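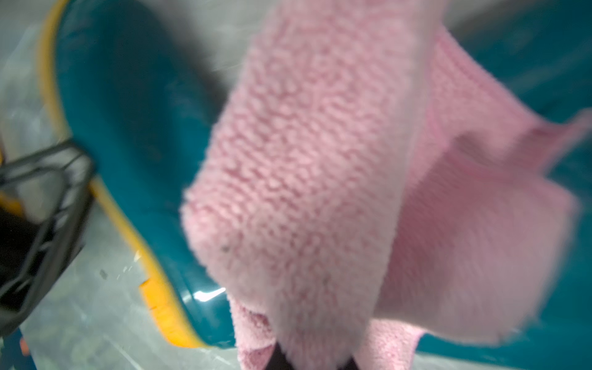

Home · Files · Notes · Issues

# Gumede Entryway Set

Updated October · 4 comments · 61 shares

Pictures of household stuff from a back entry in Cleltdale: towels, tubs, rain boots. The Werkedar listing says 4000 pictures. We opened 159 of them, so treat the bigger number as a claim.

## Labels

- `towel`: one label for any cloth. A pink microfiber towel has a nubby side and a smoother one, and some labelers split them in two. Wrong, in our view.
- `tub`: teal with a yellow rim. Often mixed up with `boot` when only a curve shows.
- `boot`: rain boots, plain or printed. Pairs are not marked. 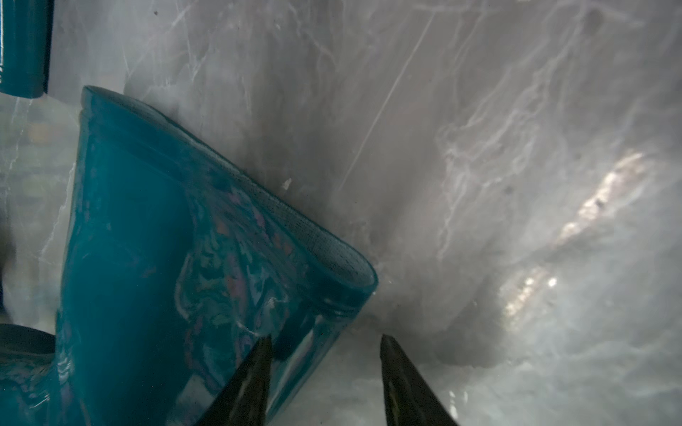

Teal rain boot with a floral or paisley-like print.

## Known problems

Color is a poor guide — too much of this set is teal. The Traltier label check reports clean results, but it never looks at glare on glossy surfaces. Check those by hand before you trust a score.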